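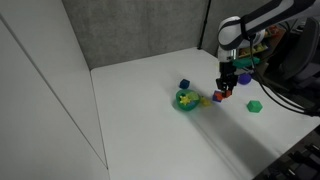 Puspita Ngui wrote after the November check that the sheet asked too much about the cupboard and too little about the pieces themselves. She wanted each kind of piece on its own line, with space to write what was found. The sheet has been changed, and this is the first check done on it.

Table and small pieces, inspection checklist
Site: Lemness, ground floor
Form no.: 1083
Date of check: December 8, 2025
Checked by: Ridwan Yusof
Second reader: Clyde Okafor

Mark each line OK, WATCH or REMOVE. Anything marked REMOVE goes in the lidded tub on the day of the check and stays there until the second reader has looked at it.

1. TABLE

1.1 Top wiped and dry before the pieces go out. OK
1.2 Top free of chips, raised edges and tape residue. OK
Comment: Old tape marks came off with warm water. Please don't use the scraper on this top.
1.3 Table stands level and does not rock when leaned on. OK
Comment: One foot had been turned out too far. Turned back in and checked again.
1.4 Partition panels upright, no gap at the floor wide enough for a foot. OK
1.5 Cables near the table kept up off the floor and out of the walkway. OK
1.6 Chairs pushed clear of the walkway. WATCH
Comment: Same as in November. They drift back during the day.

2. CUBES AND BLOCKS

2.1 Edges and corners. Run a thumb along every edge. Nothing should catch. OK
2.2 Surface. Look for tears, bite marks, missing bits and creases that open when pressed. WATCH
Comment: The bright green cube has faint creases on its faces. They don't open when pressed. Look at it again next time before deciding.
2.3 Color. Rub each block with a damp white cloth. No color on the cloth. OK
Comment: Blue ones done twice, dark and bright, cloth clean both times.
2.4 Smell. No sour or strong chemical smell after a night in the closed tub. OK
2.5 Blocks with more than one color. Check along the line where the colors meet. OK

Comment, Afiq Ngau: Can 2.2 say how hard to press? I press harder than Ridwan does and I get more WATCH marks.
Reply, Clyde Okafor: Press with one thumb until the face gives, then let go. If the crease stays shut it is a WATCH at most. I'll put that wording on the next print.

3. SMALL AND ODD-SHAPED PIECES

3.1 Each piece tried in the small parts cylinder. REMOVE (two pieces)
Comment: Both fit all the way in. In the tub, waiting for Clyde.
3.2 Stubby parts such as legs, ears and points pulled gently between finger and thumb. OK
3.3 Hollow or see-through pieces held to the light and checked for cracks. OK
3.4 Balls checked for splits and soft spots. OK

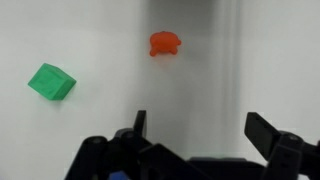
Do pieces that fail the cylinder have to be thrown away?
They are kept, but only for the older group, in the tub marked with the age label, and they don't go back on this table.

3.5 Number of pieces out matches number of pieces put away. WATCH
Comment: The set should be 44. I got one fewer, then found the missing one behind the panel. The set list taped inside the cupboard is hard to read and needs a new copy.

Comment, Nabila Latuheru: I have the list on file and will print it larger. The old one still has pieces on it that were retired before I started, so please don't copy from that by hand.

4. BOWLS

4.1 Rim smooth all the way round. OK
4.2 No cracks or white stress lines in the plastic. Flex lightly with both hands. OK
4.3 Bowl sits flat and doesn't tip when a block is dropped in from hand height. OK
Comment: Tried with the blocks, one at a time. It slides a little on a damp top, so see 1.1.
4.4 Used for toys only. No food bowls mixed in. OK
Comment: The Bundgaard bowls from the kitchen are a similar size and one had ended up in the toy cupboard. Returned.

5. CLEANING

5.1 Hard pieces washed in warm water with dish soap, rinsed, air dried on the rack. OK
5.2 Soft pieces wiped, not soaked. OK
Comment: They take a long time to dry inside if they go under. Two that were soaked in November smelled by the end of the week and had to go.
5.3 Bowls washed after the last session of the day. OK
5.4 Spray bottle labeled with contents and date mixed. WATCH
Comment: Contents yes, date no. We mix it in the 1000 ml jug, so write the date on the bottle when you fill it.

Comment, Puspita Ngui: For 5.2, how do we tell which pieces count as soft? Some of the cubes are in between.
Reply, Ridwan Yusof: If it gives when you squeeze it, wipe it. I treat all the cubes as soft and it takes about ten minutes longer.

6. LAYOUT BEFORE USE

6.1 Pieces placed away from the table edge. OK
6.2 Pieces spread out enough to be picked up one at a time. OK
6.3 Bowl within reach of the loose pieces. OK
6.4 Moving equipment over the table stopped before anyone puts a hand in to set pieces out. OK
6.5 Light good enough to see a small piece in a shadow. WATCH
Comment: Shadows fall across part of the top. The pale pieces are the ones to look for at clearing up.
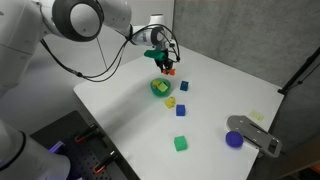

Section 6: green bowl, yellow block inside, loose cubes on the table.

7. FOLLOW-UP

Two pieces in the tub: Clyde to look at them and sign.
Bright green cube: check the creases again at the next inspection.
Set list: Nabila to print a new copy, Afiq to take down the old one.
Spray bottle: date to be added by whoever fills it next.
Replacement pieces: ask Vidska whether they sell singles or only full sets. Jaresberg has said full sets only.

Signed, Ridwan Yusof
Read, Clyde Okafor. Line 3.1 still open.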